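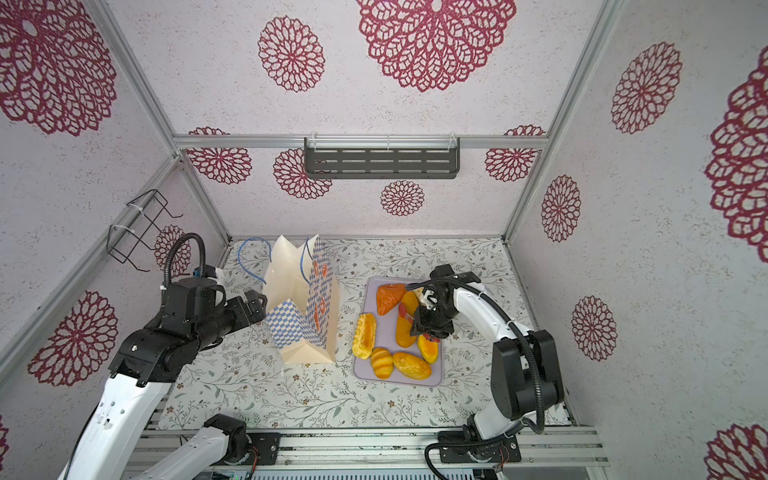
Bread Goes in Last: Packing a Bakery Order into a Paper Bag

Project report, Household and Food Service course, Neltdale College
August 17, 2025

Why we picked this

Our group started with a much bigger idea. We wanted to study everything that happens at a bakery counter, from the moment a customer points at something until the moment they walk out with it, and our instructor very kindly let us talk ourselves out of that over a couple of weeks. What was left was the bag. Anybody who has carried pastries home on a bus knows the feeling of opening the bag and finding the croissant flattened under a loaf, and we thought there was enough in that small disappointment to fill a project. There was!

The question we settled on was this: if you have a mixed tray of bread and pastry and an upright paper bag with handles, what order should things go in, and how should the tray and the bag be placed so the packing goes smoothly?

What we used

The bread is artificial, so it could be handled over and over without crumbs getting everywhere and without anyone eating the materials (a real risk with this group). The tray holds a flaky triangular pastry, a small croissant, a long loaf, a couple of oval buns and a small roll, along with a pink-red slice that looks like sausage or ham. We went back and forth about whether the slice belonged in a bakery project at all, and kept it. Plenty of bakeries sell filled rolls, and it was useful to have one flat thing among all the round ones.

The tray itself is light lavender with rounded corners. The bag is cream paper with some blue-and-white checks and little orange cartoonish motifs, and it has blue rope handles. We were fond of that bag from the beginning. It stands up by itself, and the rope handles are pleasant to hold, although they gave us more to think about than we expected, as you will see further on.

How we worked

We tried 3 packing orders and repeated each of them 12 times. The first order was simply whatever was closest to the bag. The second was largest to smallest, beginning with the long loaf. The third was what we called the Trorkness order, after the bakery in Trorkness where one of us had a summer job in July: loaf first, then the buns and the roll, then the flaky things on top, and the slice at the very end. After each round we looked into the bag and wrote down what was lying on what.

Artificial bread doesn't squash the way fresh bread does, so we couldn't measure damage directly. Instead we noted whether the croissant or the triangular pastry had ended up underneath something heavier, and counted that as a bad pack. It is a rough way of judging, and we would have liked a kitchen scale to back it up.

What we found

Taking the closest item first was the quickest and also the worst, and the triangular pastry kept disappearing to the bottom. Largest to smallest was better, but it has a weak spot: the croissant is small and the pastry is not much bigger, and going by size alone doesn't tell you which things are delicate. The Trorkness order came out best, with only 2 bad packs, both of them because the loaf tipped over inside the bag and left a gap that a pastry slid into.

That brings us to the loaf. It lies diagonally on the tray, and it is very tempting to pick it up and put it in at whatever angle it happens to be. Standing it along one side of the bag worked much better for us. It left a clear space beside it for the buns, and the bag kept its shape.

The handles were the other surprise. When one of them flops over the opening, everything you put in has to go around it. We got into the habit of spreading both handles outward before starting, and opening out the folded top edges at the same time. Keeping the bag right beside the tray also helped a good deal, simply so that things didn't have to travel far.

What we would change

We would like to repeat the whole thing with fresh bread from a real counter, and with a second kind of bag. Polák, the paper goods shop near campus, carries a flat-bottomed one without handles that we have our eye on. We would also want a proper box for the pastries, as the Vestbridge market stalls use, to see if it takes up so much room in the bag that the loaf no longer fits.

The packing notes from all the rounds are in the folder handed in with this report, with the Trorkness rounds on the last pages.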